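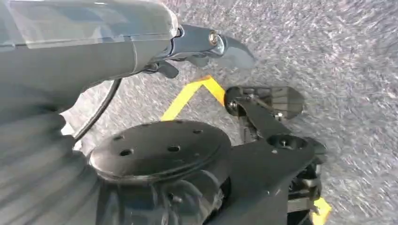
Flumholm workspace study
Yuxi Shen, Kedir Lemma, Minttu Ruotsalainen
14 Mar 2022

1. Scope
The report covers the floor and work surfaces of the Flumholm room, where large parts and soft goods are handled. The floor is carpeted throughout the area studied. Short pile was kept because it hides scuffs and takes tape well.

2. Soft goods
Black textiles were the hardest items to sort. Folds do not show well against each other, and edges are easily lost.

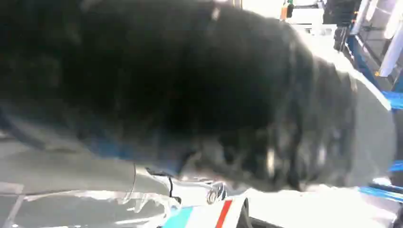
Figure 2. Black soft item over the gray surface, blue metal structure at right.

Reflections on the surface made this worse. A matte cover from Fosel was priced but not bought - the budget was 2,000 and the lamps came first.

3. Large parts
Curved panels need clear floor on both sides. The zones are set out in yellow tape, and seats should be on casters so that the sitter can move without lifting the part.
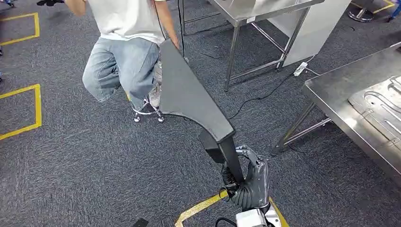

Figure 3. Dark curved panel above the carpet, with yellow floor tape.

Tape was checked every 15 days. Two corners had lifted by November and were relaid by Tiruwork Tufa.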